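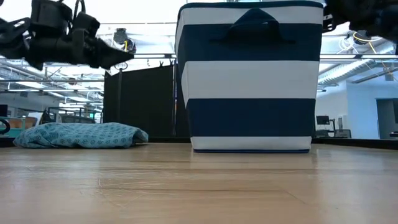 What does a visitor need to arrange before an open day at Hilesach? A written registration, closed-toe shoes, and a signed copy of the floor rules, handed in at the front desk.

23 May 2026

Attended the open day at Hilesach on behalf of Medadeck, arriving with the second group. Abbas Talebi received us and gave a short address on the handling program, which was moved to this building in December. He reported 3,563 recorded trials to date, most of them on household goods.

The demonstration concerned soft items. A light-blue patterned cloth and a large striped fabric bin with a dark handle were set out on the table, with the two arms over it. Mr. Talebi explained that cloth remains the harder subject for the program, as it seldom lies the same way twice. Questions were held until the close. I asked about gripper wear and was told that fingers are inspected after every 200 trials. The inspection record is kept at Prerov, and a copy may be requested in writing.

The delegation from Olteanu asked at length about cable routing. The reply was deferred to a later meeting.

Attendance was given as nearly 84. Lunch was served late. I have undertaken to submit a report of five pages to the department and to return the visitor badge by mail, having left the building with it still on my jacket.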